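Wiltach hall – the bins, the move and everything else

Quick one this month as the printer needs it by teatime. Sorry to those who sent in long pieces, they are being held over to the next issue and not lost.

So. Rubbish. The new collection rules start in October and we've had more questions on this than on anything since the car park. Short version: food waste goes on its own, paper and card go together, glass goes on its own, and whatever is left goes in general. Collection drops from every week to every 2 weeks for general. Food stays weekly, thank goodness.

If you hire the hall, you take your general waste home with you. This is the bit people don't like. I know. It was in the hire form last year as well but we never held anyone to it, and the result was black sacks by the back step after every party and foxes in them by the morning. From October it will come off the deposit. Deposit is still £300 for evenings, no change there, nothing for the regular daytime groups.

Food caddy is under the sink. Liners in the drawer to the left. Please don't use carrier bags in it, the lorry crew will leave the whole lot behind and they've done so twice. Tea bags are fine. Paper napkins are fine if they've only got food on them. Cling film is not fine, ever.

Glass – the bank at Clarnel Road is back in use after being away for repair. Please go in the daytime, the houses opposite have been very patient about the noise. Bottles only, no drinking glasses and no jam jar lids.
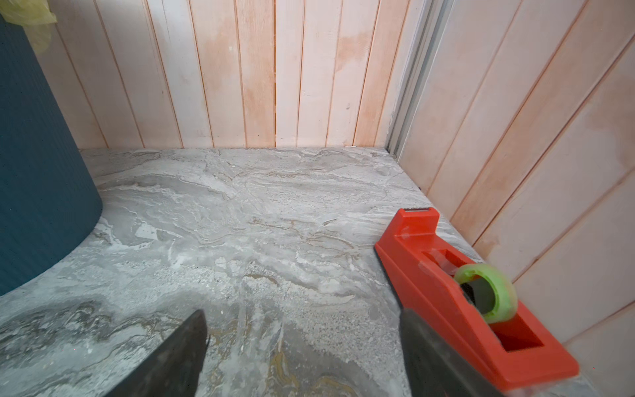 Bin liners are the other thing that keeps coming up, mostly from the Saturday-type crowd who arrive to find an overflowing bin and no spares. Buy the bigger size if you're buying for us. A liner wants to be wide enough to fold well down over the outside, otherwise it slides in with the first heavy plate of leftovers and then someone is fishing about for it. See-through ones are best for anything shared, like the yellow-green bag bunched up over the top of the dark teal one, as you can tell what's gone in without putting your hand near it. Black sacks are cheaper but they hide all sorts and last spring we paid extra for a load that had a whole carton of batteries at the bottom.

On batteries – there's a tub for them in the lobby, next to the leaflets. Small ones only. No car batteries, no vapes, no phones. Vapes go back to a shop that sells them. Tape over the ends of the square ones please.

Compost. The allotment side at Cikville will take veg peelings, coffee grounds and cut flowers from the hall, in a lidded bucket, left by their gate before noon. No cooked food, no bread, no citrus if you can help it. They have 4 bays now and two of them are nearly ready to use, so anyone who's been giving all year can have a sack of the good stuff back in spring. Bring your own sack and a shovel, they havent got enough to lend.

Money bit. Last year the hall spent just over its budget on waste, and the grant of £2,000 towards the kitchen can't be used to cover it, we did ask. If we get the general waste down to one bin we stay inside the budget. If not, evening hire goes up in the new year. That's all there is to it really.

Other bits, in no order:

The Deák quartet evening is going ahead, doors at 7, bring a cushion if you found the chairs hard last time. Tickets at the post office counter. Cups will be proper china so there's a washing-up rota, names on the sheet in the kitchen please. Two gaps left when I looked.

Lost property is getting silly again. One child's welly (left, red), a casserole lid, several umbrellas, a very nice grey scarf. Goes to the charity shop at the end of the month.

Heating timer – please stop changing it. If it's cold press the green button once and it gives you an hour. Pressing it more does not make it warmer, it turns it off agian.

Next issue: the new bus times, and the results of the verge survey if they ever arrive. Copy by the 15th please, typed if at all possible, in the box by the noticeboard or through the door at the usual address.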